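Progress report to the Plavimetti Fund
Project: Repair and reuse of secondhand furniture for families
Prepared by So-yul Hyun, project coordinator
15 May 2025

Dear colleagues,

With this report I inform you of the work since October. In that month we moved to the larger workshop in the Zerton building, and the first weeks went more slowly than we had planned. The electricity in the back part had to be renewed, and during this time we could do only hand work.

Since then we have repaired 485 pieces. Most of them are chairs and small tables. Families have received 419 pieces, and the other 66 are in storage, because many of them are beds without a matching mattress. We are in contact with Furkance about mattresses but we do not have a written answer yet.

The target in our agreement is 1000 pieces by the end of the second year. I believe we can still reach it, but it depends on the transport. Our van was in the garage two times this winter and we had to rent another one. This cost is shown in the attached table under "other."

In the winter we also changed how we treat table surfaces. Before, we sanded every table, also when the damage was small. Now we first clean the surface and look at it under good light, and only then decide. It saves paper and many hours.

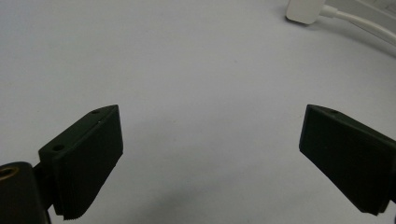

Pale tabletop with a smooth surface.

The training part is going well. Four trainees finished the basic course and two of them asked to stay for the upholstery course. The teacher for this course comes from Prajapati, and her fee is a little higher than in the budget. I ask for your permission to move money from the line "printing," where we spent very little.

One difficulty remains with the waiting list. Some families change their phone number and we cannot reach them when the furniture is ready. We now ask for a second contact when they register.

In the next period we will finish the storage shelves and start the upholstery course. Please tell me if you need the receipts for the van before the next payment.

With kind regards,
So-yul Hyun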